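Plain white duvet cover vs patterned, guest room (and do you iron them??)

Forum: Home & Household > Bedding and Linens
Page 1 of 1

pinegrove_deb
ok so redoing the guest room before my in-laws come and I am stuck on the bed. Have a queen down-alternative insert, perfectly fine, no cover that fits. Old one was a stripey thing from college. My sister says white, always white, looks like a hotel. My husband says white is insane with a dog. Budget is 2 covers max so I can swap.

Also do people iron duvet covers. Serious question. My mom did and I am not doing that.

tuckerfold
White. Bleachable. Done.

marlowe77
Disagree with tucker. White gets that gray look after a year no matter what you do, esp with hard water. We have hard water. Went to a dark green check and have not thought about it since. Dog hair shows on everything btw, you just pick which color of hair.

pinegrove_deb
what color is your dog lol

marlowe77
Beagle. So all of them.

Hamish Matheson
I ran the linen side of a small inn in Skindthorpe for a while so I have opinions. We bought 400 white covers over the years and threw out way less than you'd think. Trick is not bleach!! Bleach yellows anything with polyester in it and eats the cotton too. Oxygen powder, warm soak overnight, then wash as normal. Skip the softener, it coats the fibers and thats where your gray comes from, marlowe, as much as the water.

Ironing: no. Take it out of the dryer while it's still a bit damp, put it on the bed, pull the corners hard, walk away. It'll still have creases. Guests do not care. In all that time I had one complaint about wrinkles and that man also complained about the birds.

tuckerfold
Been bleaching mine forever, they're fine. 100% cotton. Maybe thats the difference

Hamish Matheson
Probably is. Still hard on the seams. Check where the buttons are.

quietkettle
Jumping in on the wrinkle thing. Percale wrinkles like crazy, sateen less, that washed linen stuff wrinkles but on purpose so you get away with it. I have the Plorkitz percale in white and love how it feels, crisp and cool, but it never ever looks smooth. White bed, black cloth on it:
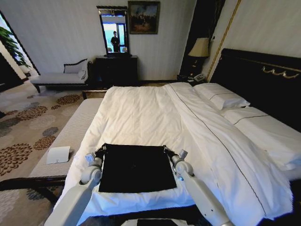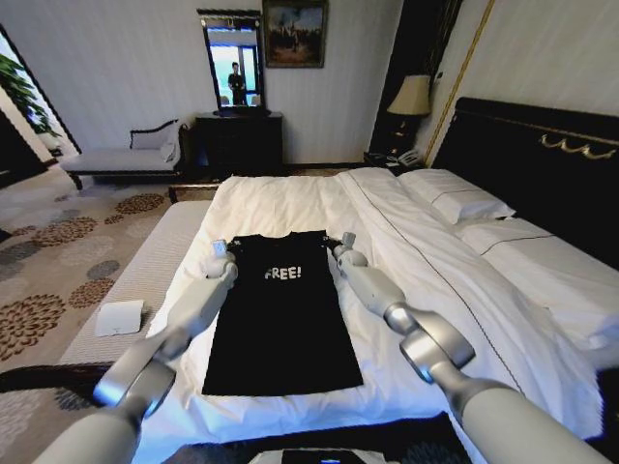 Anyway I'd buy it again. Buttons are small and annoying, and it only has ties in two of the corners, so the insert slides down to the foot end by the weekend. I sewed in extra ties from an old apron. Took me one evening, ugly as anything but its inside so who cares.

pinegrove_deb
oh that is SO the look I can live with. How heavy is it? My guest room gets hot, faces south, no fan

quietkettle
Light. Percale is the one for hot rooms. Sateen I sleep hot in, gave mine to my brother.

marlowe77
ok but what happens when someone spills coffee. Or the father in law eats a barbecue sandwich in bed. (Mine has.)

tuckerfold
Bleach lol

lanternjaw
Lurker here. For grease put dish soap on it dry, before any water, leave it ten minutes then wash. Coffee is cold water right away, flip the fabric and run it through from the back. Do NOT put it in the dryer till you're sure the spot is gone, the heat sets it. Ruined a really nice one from Lindsay that way, had it five weeks.

And I'm team pattern for guests. White makes people nervous. My aunt slept on top of ours because she was scared of getting makeup on it. Fully dressed, under her own coat.

Hamish Matheson
That's a makeup towel problem. Put a dark washcloth in the bathroom, fold it on top of the pile where they see it first. Saved us a fortune in pillowcases.

pinegrove_deb
Stealing that. Have black washcloths already.

What about thread count, the Pruro one at the outlet is 246 which seems like a weirdly low number?? The one next to it was 400 and only a few bucks more

quietkettle
for percale that's normal, anything over 200 is fine. Higher isn't better, a lot of the big numbers are from counting twisted threads twice. Feel it if you can. If it feels slick in the store some of that is finish and washes out.

marlowe77
I'd take the 400. Never had a low one that lasted.

Hamish Matheson
Low counts were all we ever bought at the inn, marlowe. 5 years out of most of them, and those got washed way more than a guest room ever will.

marlowe77
With commercial washers and a guy soaking them overnight. Regular people throw it in with the towels.

Hamish Matheson
Don't wash them with the towels! Thats your pilling right there. And the lint.

marlowe77
see this is what I mean, white comes with a rule book

lanternjaw
he's got a point

pinegrove_deb
ok update, went back to the outlet. Got the Pruro 246 in white and a second one in a blue gingham for when the dog is on the bed, which is always. Washed the white once, warm, no softener, pulled it tight while damp like Hamish said. Wrinkly but good wrinkly. Husband is still saying we'll regret it.

Next question, how do you get the insert in without crawling inside the thing

tuckerfold
You crawl inside the thing

quietkettle
Burrito method! Cover inside out flat on the bed, insert on top, tie the corners, roll the whole thing up from the closed end, turn the open end around the roll and unroll. Sounds fake. Try it once with nobody watching

lanternjaw
tried that, ended up with a knot the size of a dog. I just do corners and shake

Hamish Matheson
Corners and shake. Turn cover inside out, hands in, grab the two far corners through the fabric, grab the insert corners with them and flip it over. Under a minute once you've done a few. Close the buttons before you shake it the last time or it comes right back out the end.

pinegrove_deb
trying both tonight, will report back if I get out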